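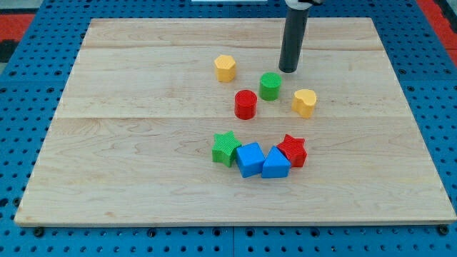

Unit 3 – Contact faults in block handling
Course notes, Leonie Janssen

Case: Gillon cell, pick-and-place of plastic shape blocks from a wooden board. The tool tip pressed into the board during an approach move and the arm went into protective stop.

Cause. The board had been swapped for a thicker one and the work surface height in the program was left at its old value. The approach was set to end 15 mm above the surface. The new board used up all of that and more.

Why it was missed. The cell had run 2,537 cycles without a stop. Joni Vuorinen's log shows force readings rising over the last 3 cycles – the alarm limit was set too high to catch them.

Corrective steps
1. Re-teach surface height after any change of board or fixture.
2. Run the first cycle at reduced speed, hand on the stop button.
3. Repeat the height check every 2,000 cycles.

Reading for next session: Tresness notes, section on force limits.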